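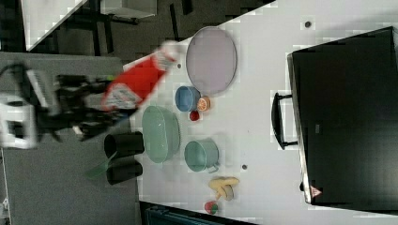

*Red bottle with a white cap held above the white tabletop, with a lavender plate and blue bowl on it.*

# Cleaning and Re-coating a White Painted Tabletop

Last revised Oct 28, 2022

This procedure covers tables finished with a water-based enamel such as Harnley Satin White. It does not apply to oiled wood, laminate or stone. Allow one evening for cleaning and a full weekend for the coats.

## Materials

- Dish soap and warm water
- Baking soda
- Sanding sponges, 175 and 320 grit
- Tack cloth
- Harnley Satin White enamel
- Foam roller, 4 inch
- Painter's tape

## 1. Remove stains

Clear the table and wash it with soap and water. Rinse twice. Soap film is the usual cause of fisheyes in the new coat.

Tomato, turmeric and berry stains need a paste of two parts baking soda to one part water. Leave it on for 7 minutes, then wipe. Repeat once if a shadow remains. Do not use a melamine sponge on an area you plan to leave uncoated - it dulls satin to flat.

Citrus juice left overnight can soften the enamel. Press the spot with a fingernail; if it dents, sand that area back to firm paint before going further.

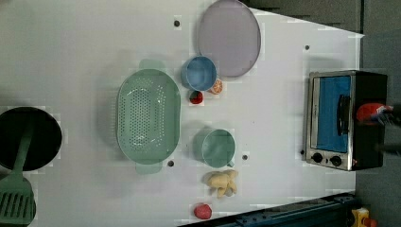
*Tabletop from above: mint-green colander, lavender plate, small toaster oven near the right side.*

## 2. Sand

Start with 175 on scratches and heat rings only. Feather the edges out a couple of inches. Then go over the whole top with 320, working lengthwise under light pressure, until the sheen is even. Vacuum, then tack.

Oron sponges come in a dual-grit block. The corners wear through early, so keep a flat face for the last pass.

## 3. Coat

Tape the underside of the edge. Stir the enamel, do not shake it. Roll a thin coat and finish each strip in the same direction, keeping a wet edge.

Wait 4 hours at room temperature. Scuff with 320, tack, and apply the second coat. Two coats are enough over sound paint. Bare patches need primer first.

## 4. Cure

The surface is dry to the touch in an hour but stays soft for much longer:

- Light use: 2 days
- Plates and cups: 7 days
- Anything hot, including countertop appliances: 30 days, and on a trivet after that

Tables coated in April or later cure faster than winter ones if the room is unheated. Pull the tape while the last coat is still slightly tacky.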